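Robots at Our Shop: Your Questions, My Answers

Hi, I'm Jocelyn Bélanger, and I run the order floor at Delić. We ship replacement parts for cabinets and furniture (knobs, hinges, drawer slides, those little felt feet you always lose), and in June we started putting robot arms at some of the picking benches. I get stopped in the hallway a lot about this, and at the grocery store too, so I wrote down the questions I hear most. If you work here, skip to the part about shifts. If you're a customer or just curious, start anywhere you like!

The basics

So what do the robots do all day?

Mostly they open drawers. I know that sounds like a letdown! But our small parts live in drawer cabinets, and picking an order means pulling a drawer, taking out what's on the slip, shutting the drawer and moving on to the next one. We have 700 drawers on the small parts side. If you've ever done a full shift of that you know exactly where it gets you, which is right in the wrist and then up into the shoulder.

The arms open and close drawers and pull the simple stuff. People do the mixed orders, the odd sizes, anything fragile, and all of the packing.

How many are there?

Four, at four benches. The other benches are set up the way they always were, and you can still ask to work at one of those. A few folks do, and it's fine.

Who decided this?

The owners decided to buy them. The floor had a say in where they went and what they'd be used for, and I pushed hard for the drawers to come first, for the wrist reasons I just mentioned. I would've liked to be asked earlier than I was, and I've told them so. For the next round of equipment we get to see the plans before anything is ordered. I have that in an email and I've kept the email.

What's Sarnar? I keep hearing that name.

Sarnar is the software we use to plan and practice the arm's moves on a computer before we try them on the floor. You build a cabinet in it, put the arm next to it, and run the job over and over. Nothing gets bumped and you can do it with a cup of coffee in your hand. Voma is the other name you'll hear, and that's just our order system, same one we've had for years. Voma says what's on the slip and the arm gets its list from there.

Drawers, handles and practice runs

Why does everybody keep talking about handles?

Because handles are hard! You and I grab a drawer handle without looking. We can hook it with two fingers while we're talking to somebody. An arm has to come in at the right height and the right angle, with its fingers open wide enough, and then pull straight back. A curved handle is trickier than a bar since there's less of it that's easy to hold on to. We spent most of our first month on handles and I have opinions about them now that I never expected to have.

What does a practice run look like?

Eleni Hodžić, our trainer, keeps a Sarnar session open on the big monitor by the break room, so you've probably walked past one. It's a simulated arm and a simulated green cabinet on a wood tabletop, and you can look at it from close to the gripper or from off to the side.

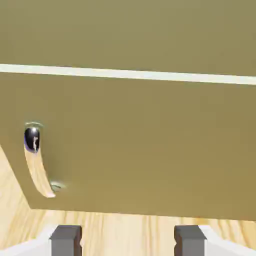
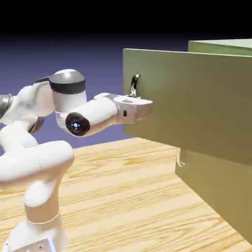 Can I try it myself?

Yes, please do! Ask Eleni for a login. You don't need to know any programming. You pick a cabinet, move the arm with the controller, and see how close you can get to a handle. I was terrible at it. My first try I drove the fingers straight into the drawer front, and my second try I got the arm folded up on itself like a lawn chair. The people who took to it fastest were the ones who'd been picking the longest, and I think that's because they already had a picture in their heads of how a drawer wants to move.

Why not just practice on the real thing?

We do that too, once a move looks good on the computer. But a real drawer full of hinges is heavy, and if you yank it crooked it comes off its slides and you're on your knees with a magnet for the rest of the morning. We did 198 practice pulls on the computer before we let the arm touch the first real drawer. I thought that was overkill when Eleni set the number and I don't think so anymore.

Does it ever get it wrong on the floor?

Sure it does. The most common thing is that it doesn't get a good hold and comes away with nothing. When that happens it stops and the bench light turns yellow. You walk over, look at the drawer, and either clear it or pull the part yourself and mark it on the slip. Please mark it! If you don't mark it we can't go back and fix the move, and the next person gets the same yellow light on the same drawer.

Jobs, pay and shifts

Did anybody lose their job?

No. We have 33 people on the floor and we had 33 before the arms came in. I can't promise what the company looks like years from now and I'm not going to pretend I can. What I can tell you is what's in writing: no one gets let go because of the four arms we have, and if hours ever have to change, we hear it from a person, in a meeting, before it shows up on a schedule.

Did pay change?

If you're trained as a bench lead for one of the arm benches, you get the lead rate for the whole shift, even when the arm is down and you're picking by hand. That took some arguing. Everyone else's pay stayed put. The pick bonus was the messy part, because it used to go by lines picked and the arm was eating up all the easy lines. Now the bonus goes by the whole bench, arm and people together. It's better, though I still hear grumbling from the early shift, and they have a point about how the big orders get handed out. We're working on it.

What's a bench lead?

It's the person who keeps an arm bench running. You load the list in the morning, you clear the yellow lights, you check what the arm put in the tray against the slip, and at the end of the day you write down anything weird. It's more walking around and less standing in one place. Some people love it. Some people tried it for two weeks and went right back to hand picking because they like to put on their headphones and go, and I get that completely.

Do I have to be a bench lead?

Nope. You can sign up, you can try it and quit, or you can never do it.

Are shifts any different?

Start times are the same. Breaks are the same. We swap stations at 10 and again after lunch, so you're not at an arm bench all day unless you want to be. On a normal day we run 3,000 lines, and we haven't raised that target. I'm saying that one loudly because it's the first thing people ask me in the parking lot.

Is it lonely? Somebody told me it was lonely.

A little, in the beginning. We used to have two people across from each other at every bench, and at the arm benches there was one person and a machine that doesn't care how your weekend went. So we turned two of those benches around to face each other, and that helped more than I thought it would. If you're finding it too quiet, tell me and I'll move you.

Safety and everyday stuff

How close can I stand?

There's a yellow line on the floor. Stay behind it while the arm is moving. If you need to reach in, hit the pause button on your side of the bench first, wait for it to stop, then reach. Long sleeves rolled up, lanyards off, hair tied back.

What if I hit the stop button by accident?

Then it stops! Restarting takes a couple of minutes and you won't get in trouble. I've done it with my elbow more than once.

Can I leave my coffee on the bench?

No. You couldn't before, either, and we all know how that went.

The drawers on my cabinet stick. Who do I tell?

Put it on the Gurkance sheet. That's the clipboard (yes, a real clipboard) on the post next to the label printer, named after the company that fixes our cabinets. Write the drawer number and what it's doing. A sticky drawer is a pain for you and it'll stop an arm cold, so those get fixed pretty fast now. That may be my favorite thing to come out of this whole business. I've been complaining about the bottom row on the hinge wall for years!

I'm a customer. Will my order be different?

It shouldn't be. A person still packs every box and checks it against your slip. If something's missing, write back to the same address as always and it'll come to me or someone on my team.

My question isn't on the list

Come find me, I'm usually by the packing tables before lunch. For anything about Sarnar logins or bench lead training, go to Eleni. I add new questions to the page when I get enough of them, and the next one up is vacation coverage for the arm benches, as soon as we've settled how it's going to work.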